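Pirdale Bedding Mill, open day in January

The flyer promised "the whole story of your sheets, from bale to bed." I have bought enough sheets that went bobbly by spring to want that story, so I drove out to Pirdale and was through the gate by 10 a.m.

The whole story starts rather late, as things go. No cotton is spun at Pirdale and none is woven there. The cloth arrives on rolls, already bleached, and what the mill does is print it, cut it, hem it and fold it. Our guide, Ghazala Soomro, was straightforward when I asked about this. The marketing people were less so, and the word "made" was on every wall.

The printing hall is worth the trip. It is loud and smells like a school art room. Ghazala let us handle test strips of a floral pattern before and after fixing, and the unfixed one left color on my thumb. She was proud of the new line, called Honorato, which is sold as a 976 thread count. I asked how you fit that many threads into a square inch. The answer, after some back and forth, was that each yarn is twisted from several finer ones and every strand gets counted. So the number is true in a way that doesn't help anybody choose a sheet.

Hemming was the part I liked best. There were 13 machines and 8 of them were running. Dexter Esposito, who has worked there longer than the current owners, showed us how to spot a cheap hem – tug it sideways and watch whether the stitches ripple. I tried it on the seconds in the shop later and put two sets back.
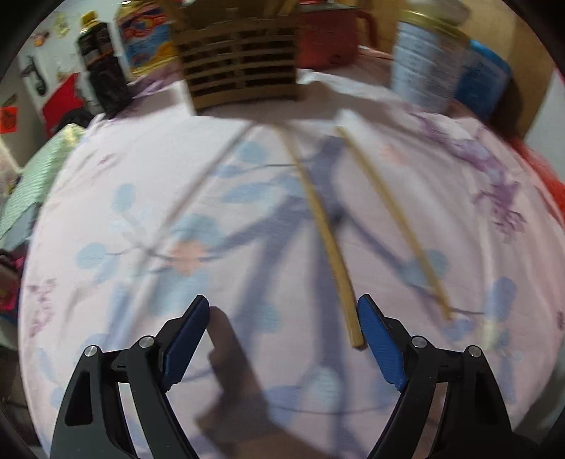

Does a higher thread count make a printed sheet last longer?

Past a fairly ordinary number it makes little difference, and the length of the cotton fiber matters more. Dexter said to hold the cloth up to a window and look for thin patches.

The shop takes cards. Okitz pillowcases were marked down, though from a price I have never seen anyone charge, and the Dendent mattress covers felt like shower curtains. I came home with one plain fitted sheet. Parking is free, the tea is not, and the tour runs well over the hour they advertise.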